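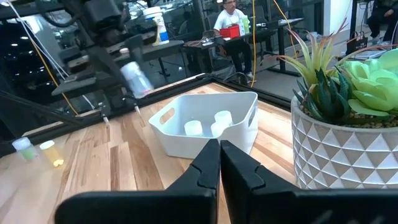

Thread on the stop fault we had on the two-arm table at Priltusthorpe. I said I would write it up once we were sure of the cause, and we are now sure enough.

Short version: the stop button was pressed and only one arm stopped. The other carried on with its move for 8 seconds. No injury, one cracked cup and a bent finger on a gripper.

The table has an arm on each side, and they share the space in the middle. The job is picking small items up and putting them in a plastic bin, or taking them out again, with either arm. Light stuff, cups and bottles mostly. It is slow work and people get used to being near it.

The cell is called Maltus. The PC that runs both arms is called Moriarty, and I'll use that name below because it comes up a lot. Neither name was my idea.

The session on 26 Apr 2025 was planned as 148 runs. It had gone well up to run 122. The right arm was going for a cup near the bin and the left arm was meant to wait for it to clear.

The left arm did not wait. It started its own reach early and the two grippers were heading for the same spot. The operator saw it and hit the stop.

The right arm lost power and sagged onto the table, as it should. The left arm kept going, pushed the right gripper sideways and went on to the place where it expected the cup to be. Then it stopped by itself.

The operator stood back, which was the correct thing to do. The second thing they did was pull the plug for the whole table at the wall. Also correct.

I've had some messages about the early reach. That is a separate fault and I'll get to it. The arms bumping is annoying. The stop is the part that matters.
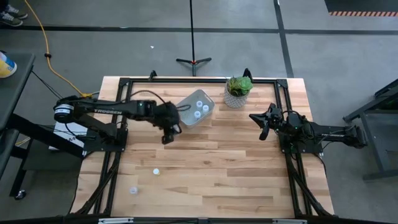 Was the stop button broken?

The button was fine. It opened its contacts and the relay behind it dropped out. The trouble was that the left arm's power supply wasn't fed through that relay.

How it got like that: in October the left arm's supply started cutting out under load, and we swapped it for a spare, a Vurkholm unit from the cupboard. The spare had a longer lead with a different plug on it. It wouldn't go into the switched strip, so it went into the ordinary strip next to it.

Both strips are black, both are under the table, and both were live. The arm came up, homed and moved. The job was marked done.

I want to be clear that the Vurkholm supply has done nothing wrong. It gave steady power to an arm that should not have had any. If it had been worse at its job we might have found this sooner.

So for months the left arm was stopped by software only. When the relay drops, Moriarty is meant to see it and tell both arms to hold. In normal use that happens fast enough that you would think the power had been cut.

This time Moriarty was busy. It was writing out a big recording from the previous run, the disk was nearly full and the process that watches the relay didn't get a turn. When it did, it sent the hold, and the left arm obeyed it straight away. That is where the delay came from.

We have the log for this, and the times line up with the operator's account. The relay input changed when they said it did. The hold went out late. There's nothing odd in the arm's own record, it just did what it was last told.

The same full disk explains the early reach, or most of it. The left arm waits for a message saying the right arm is clear. Moriarty had an old "clear" message queued up from the run before, and when things slowed down it was read as a new one. There was no time check on it.

That was our code. It has been in there since the table was first set up, and it was fine as long as the PC kept up.

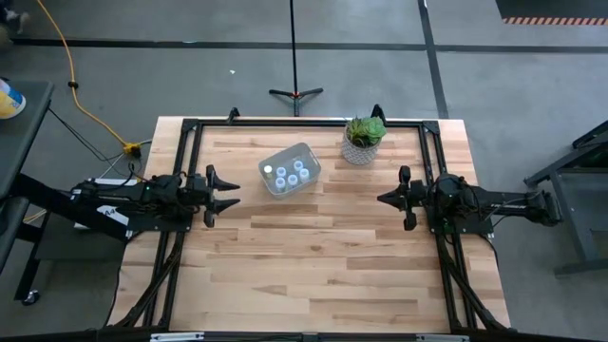
Next, how we tested it, as a few people asked for the steps.

We started with nobody within reach and both arms parked well apart. Pressed the stop. The right arm's drives went dead. The left arm held its position, firmly, and you could not push it by hand. On screen both were shown as "stopped". That screen is a large part of how this went unnoticed.

"Stopped" on that page means "has been told to hold". It doesn't mean "has no power". We had all been reading it as the second one, me included.

Then we unplugged the relay input from Moriarty and ran the left arm slowly back and forth over the bare wood with the stop pressed in. It carried on as if nothing had happened. We let it do a few passes and switched off at the wall.

Then we traced the leads from each arm base to the socket by hand, with a torch, and put a tag on each one as we went. It took less than an hour. It would have taken less than an hour in the autumn too.

After that we changed the plug, moved the left supply onto the switched strip and did the same tests again. Both arms now lose power when the stop is pressed, whatever the PC is doing. We tried it with the PC running, with the PC hung on purpose and with the PC off.

We also filled the disk on purpose and ran the pick job at low speed. The old message problem came back on the third go, so that one can be repeated. With the time check added the left arm just waits, complains on screen and goes no further.

A side effect to watch for: an arm with no power drops. Ours aren't heavy but they will come down on whatever is under them, and that includes a hand. Both arms now do this, where people had got used to the left one staying up. We have told everyone who uses the table and put it on the sheet by the PC.

We did look at fitting brakes or some sort of prop. No decision yet. For now the rule is that you don't put a hand under a raised arm, powered or not.

Someone asked whether the operator should have waited for the left arm to stop before pulling the plug. No. If the stop doesn't stop everything, kill the supply by whatever means you can reach safely. I'd much rather replace a gripper.

What the damage came to: the right gripper has a bent finger, and the wrist joint on the same arm had been knocked out of line and needed setting again. The left arm was untouched. The bin is fine. The cup went in the bin of the other kind.

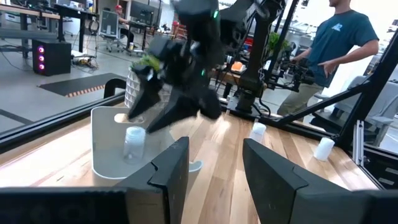 The changes, in the order we made them.

Both arm supplies are on the switched strip. The ordinary strip has been taken out from under the table altogether, and anything that needs to stay on during a stop is plugged in on the far side of the room.

The sockets on the switched strip are labelled left arm and right arm, and so are the plugs. If a spare won't fit, the job stops there and the arm stays off until we have the right lead.

The stop test is now done at the start of each session. Press the button, then try to move each arm gently by hand. If either one resists, the table isn't used. The screen doesn't count as evidence.

The screen wording has been changed. It now says "hold sent" and, on a different line, "power off", and the second line comes from a sensor on the supply output. It is a bit ugly and it sticks out of the panel but it works.

Messages between the arms carry a time, and old ones are thrown away. Recordings go to a second disk. Moriarty refuses to start a run if either disk is short of space.

Any repair that touches power gets checked by a person who didn't do the repair. The job sheet has a box for it. The October sheet had no box, and to be fair to whoever filled it in, it asked if the arm worked, and it did.

Still open: the relay watcher shares a machine with everything else. I'd like it on its own small board. With the power side fixed it is no longer what we rely on, so it has gone down the list, but I don't want it to fall off the list.

Also open: the reach zones. At the moment either arm can get to the middle of the table at any time and only the messages keep them apart. We are trying a fixed boundary that moves with the job. It makes the work around 2 times slower so far, and people are not keen.

If you have a table like this with more than one supply, go and follow each lead to the wall. Do it even if the drawing says it's fine. Our drawing was right on the day it was made and hadn't been touched after the swap. It has now.

I'll add to this thread when the watcher board is in. Replies are open if you want the relay part of the drawing.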